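2024-12-25 - break corner, microwave and table

Quiet day in the workshop, so a good one for the jobs that never get onto the board.
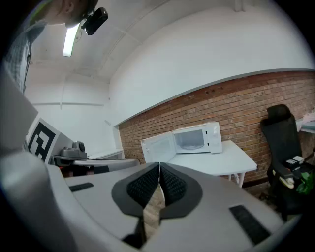

Is the white table good enough to keep the microwave on? For now it is, as long as the feet are leveled and we stop stacking mugs on the end of it.

I had my doubts back in November, when the whole thing shivered every time somebody shut the microwave door a bit too firmly. The top is thin and the legs are metal, so I had been blaming the top. Went over it properly this morning with the level and found one back foot wound nearly all the way in. Two turns out and the wobble was gone, which cheered me up more than it should have. I also pushed the table a little way off the brick - the mortar sheds a fine red dust there and I would like it to land on the floor and stay out of people's lunches.

Turntable plate: took it out, soaked it for 27 minutes in hot water with a spoon of baking soda, rinsed, dried, put it back. The roller ring underneath was the sticky part, so please lift that out too when it is your turn. For the inside I used the Fivix cleaner and then plain water, and I left the door open a good while afterward to air, because that stuff does smell of lemons for longer than you would like in your soup.

Shelf idea: the Starnatix one is 34 inches wide and would take the mugs nicely, but I am not keen on drilling into old brick. Might ask the people at Urkutdale whether they have a freestanding one.

Still to do - felt pads for the feet, and a new sponge.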